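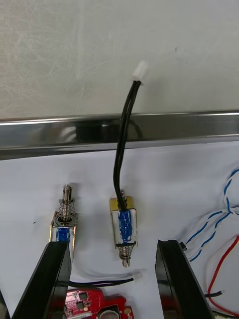

Solenoid notes, part 2

The drawer lock on the parts cabinet needs a replacement actuator, so August has gone on push-pull solenoids. I have been comparing two open-frame types, both with a blue coil and a return spring. One came from Bustmont, the other from a mixed bag sold by Khaemba with no datasheet.

The silver one carries its spring at the notched end of the plunger, over a washer. The gold-and-silver one has it at the opposite end, by the fork. For a latch this matters more than the pull rating, as it decides which side of the frame needs clearance. My bracket leaves very little behind the coil.

Test routine: 500 ms on, long rest, 200 cycles, then feel the frame. Neither is meant for continuous duty and the coil gets hot quickly if the driver sticks on. I fit a flyback diode across the terminals every time, including for bench tests.

Pull falls off sharply with stroke. Measure it at the distance the latch starts from. The seated figure is always flattering.

The small white connector on the black lead does not fit the Uvlow driver board. I will crimp a new end on it and keep the twisted blue and white wire for the supply side.

Still to do: noise with a felt pad under the plunger stop.

Filed under: workshop, cabinet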